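Textiles for the Home, Unit 2
Bath and Table Linen: What You Are Paying For
Handout prepared by Iulian Grecu

Read this before the workshop and bring a towel you dislike. It doesn't have to be clean, but please think of the person sitting next to you.

1. Weight

Towels are sold by weight per area, usually given as GSM, grams per square meter. Students arrive believing that a bigger number means a better towel. A bigger number means more cotton. Whether you wanted more cotton is between you and your clothesline. A heavy towel feels wonderful in the store, where it is dry and folded by a professional. At home in August, in a bathroom with no window, the same towel may still be damp when you need it again.

Light towels dry fast and take up less room in the washer. They also have fewer loops to spare, so wear shows sooner. Most households do well somewhere in the middle, and most households buy at one end or the other.

2. Loops

Terry is a pile weave. One set of lengthwise yarns is held tight and makes the ground cloth, while a second set is left slack and gets pushed up into loops. The loops do the drinking. Longer loops hold more water and also catch on more things, such as rings, zippers and cats.

Velour is terry with the loops sheared on one side. It looks rich and prints beautifully. It is also slower to pick up water on the sheared side, so guests given a velour hand towel will often wipe their hands on it twice and then on their pants.

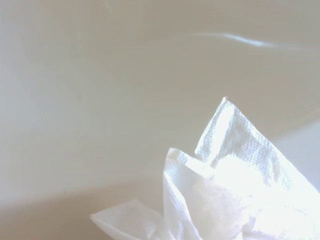
Twist matters as well. Low-twist yarn is soft and sheds more lint. High-twist yarn is firmer, sheds less, and reminds people of the gym. Ask the seller which one you have. If the answer is "luxury," you have learned something about the seller.

3. The first wash

New towels often carry a finish, commonly a softener, put there so they feel good on the shelf. It gets in the way of absorbency. Wash new towels before using them, skip the fabric softener, and expect a second wash before they behave. Dark colors go in alone. I have a set of 8 napkins that used to be white and can be viewed on request.

4. Table linen

Linen proper is made from flax. "Table linen" is made from anything at all, and the label will tell you if you turn the thing over. Cotton napkins are soft and forgiving. Flax starts stiff, gets better with years of washing, and creases if you look at it. Polyester does not crease and does not do much about soup either.

For our comparison we use two ranges, Brirkum (flax, plain weave) and Zornuveo (cotton and polyester blend). Handle both before you read the tags. Last term's group preferred the blend until lunch.
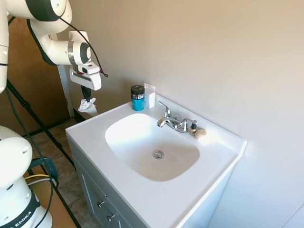

Hems deserve a minute. Look for corners that are mitered, meaning folded on the diagonal so the cloth lies flat. A corner folded straight over itself makes a lump, and the iron will find it every time. Check that the stitching runs straight and that the thread isn't puckering the cloth. If it puckers in the package, washing won't improve its character.

5. How many to own

The old rule is one in use, one in the wash and one on the shelf, per person. It's a fair rule for towels. For napkins it depends on how often you have people over and how you feel about doing laundry the next morning. I was once talked into 24 matching napkins by a shop called Andness. I know some eight people.

Before the workshop

Weigh your disliked towel dry on a kitchen scale and write the figure down. Measure its length and width, then work out the GSM (grams divided by area in square meters). Copy out the care label in full, including the symbols you don't recognize.

Scissors and pick glasses are in the Avram cabinet. Please put the pick glasses back in their cases.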